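Let the Inspector Stay

I have lived in Naylor for 27 years, and I can't remember a personnel matter that has kept folks talking on their porches the way this one has. For anyone who was away in July, the county commission chairman told a reporter that he had "full faith" in our inspector general, and then, before the week was out, let it be known that he was looking over his options. We have been waiting on those options ever since.

Now, I don't dislike the chairman. I voted for him, I've eaten his barbecue, and I expect I'll do both again. But a watchdog who reads in the morning paper that she may be out by supper can't do her work well, and neither can the people under her. Her office had put out two reports on the Girkier road contract, and both made uncomfortable reading for the front office. Maybe the timing is chance. I would like to believe so — I'm the sort who generally does — but a chairman who wants the benefit of the doubt ought to help us give it to him.

What I'd ask for is simple enough. If he has a reason to dismiss her, let him state it in an open meeting and take the vote. If he hasn't, let him say plainly that she will finish her term, and then leave the subject alone. The charter gives her 4 years, and I think the people who wrote it knew very well that a day would come when somebody upstairs got annoyed. 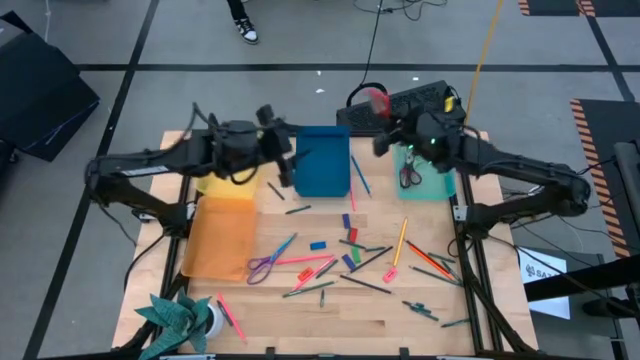

Bhupendra Dhillon wrote to me after my last column to say that I was being too gentle, and that an inspector general who serves at the pleasure of the people she inspects has no real protection whatever the charter says. He would have the voters choose her. I've gone back and forth on that, and I worry about the yard signs and the fundraising, but he may well be right, and I'd go to a public hearing on it gladly.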